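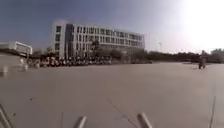

Shanti Bansal teaches small outdoor robots to drive by driving them herself. She works for Starklow, where she runs remote operation for a four-wheeled machine called Wivine, and most of her day is spent holding a controller and watching what the robot's own camera sends back. She likes to begin a new driver on a big paved area with very little in it. With open ground straight ahead, a crowd a long way off along the front of a white building and one rider crossing on the right, a beginner has time to think. "You want them to learn the delay first," Bansal said. "You push the stick, and the robot moves a moment later. If there's a wall next to you, that's a bad time to find out."

I spoke to her in October at the company's office in Berstead. She had come from a morning of driving and had another session at 3 p.m.

Bansal did not train as an engineer. She drove delivery vans, then forklifts, and applied to Starklow when it advertised for operators. The job was described to her as remote driving, and it was some weeks before she understood that the driving was being saved and used as lessons.

"I thought I was moving a robot from one place to another," she said. "Then somebody played me back a run and showed me the computer trying to copy it. It had copied my bad habits too. I used to swing wide before every left turn, from the vans. So the robot swung wide before every left turn."

What gets stored is simple enough: the camera pictures, and the speed and steering she asked for at each moment. The software, which the company calls Maurya, is trained to look at the same kind of picture and give the same kind of command. A run on its own is worth very little. Bansal said her team aims for 50 good runs of a route before anyone tries the software on it, and a run with a mistake in it may still be kept if the driver corrects the mistake properly.

"The corrections are the part I care about," she said. "If every run is perfect, the robot never sees what to do when it's a bit crooked. So I'll let it drift a little toward the edge on purpose and then bring it back. We mark the drift so it isn't learned. Only the coming back."

She asks her drivers to be boring. They should slow down at the same distance from a person each time, and they should not speed up at the end of a session when they want their lunch. Two drivers with very different styles on one route can leave the software somewhere between them, doing neither thing well. When that happened last spring, the team threw out 20 runs and did them again.

Sun is a regular trouble. When it is low, part of the picture goes white, and a driver who cannot see will often steer away from the glare without meaning to. Bansal does not stop work for it. The robot will meet the same light when it is on its own, she said, so it needs lessons in it. She tells drivers to go slower and hold the line they had.

After the open ground come the paths, where there is an edge to follow. On a path with a curb and a hedge down the right side, she has people keep an even distance from the curb and look well ahead. The joints between the slabs help a driver judge whether the robot is straight.

"New people stare at the bit right in front of the wheels," she said. "Then they're correcting all the time, left, right, left, right. You can see it in the recording. It looks like somebody sewing."
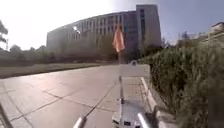

Handing over the controls

When a route has enough runs, Maurya drives it with a person still on the controller. Bansal keeps her thumb on the stick and takes over whenever she doesn't like what she sees. Each takeover is saved along with the few seconds before it, and those go into the next round of training.

She said the hard part is waiting. Take over too early and the software never shows what it would have done. Take over too late and the robot is in the hedge, and someone has to walk out and fetch it.

"I've done both," she said. "I'd still say most people grab it too early. I did for months."

I asked whether she expected to be needed once the routes were learned. She said the routes keep changing. A path gets dug up, a bush grows out over the curb, and the old runs no longer match. At the moment she has 2 routes being recorded again from the start.

Then she looked at the time and went to charge the controller before her three o'clock.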